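Slide 1: What a primary win tells you

Thanks for having me back in Quintanilla. I was asked to talk about momentum. I don't believe in it much, so this will be short.

Start with the Wollow County primary in April. The winner took 70 percent and called it a mandate. Turnout was 23 percent. Do the math out loud, then pause.

Slide 2: Who showed up

Flandodar voted heavily. Haten barely voted. The papers wrote up both towns as if they'd been asked the same question on the same terms. Haten had 2 polling places open, and one closed for lunch.
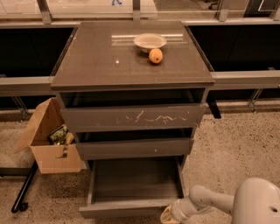 Three drawers open, fruit and bowl on top.

Be careful here. I can't show that longer hours would have changed the result, and anyone who says they can should be asked for their numbers. What I will say is that a lopsided win in a low-turnout race tells us very little about November.

Skip the delegate chart if we started late.

Slide 3: The endorsement claim

The campaign says endorsements moved voters in Flandodar. Maybe. The only poll I've seen came from the campaign itself, and they won't release the questions. Ask the room: would you buy a car that way?
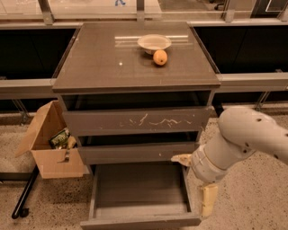
Slide 4: Questions to ask before November

Who paid for the poll? How many people voted last time? Is the same map being used?

Leave 30 minutes for the floor. If someone brings up the recount, it's a separate talk.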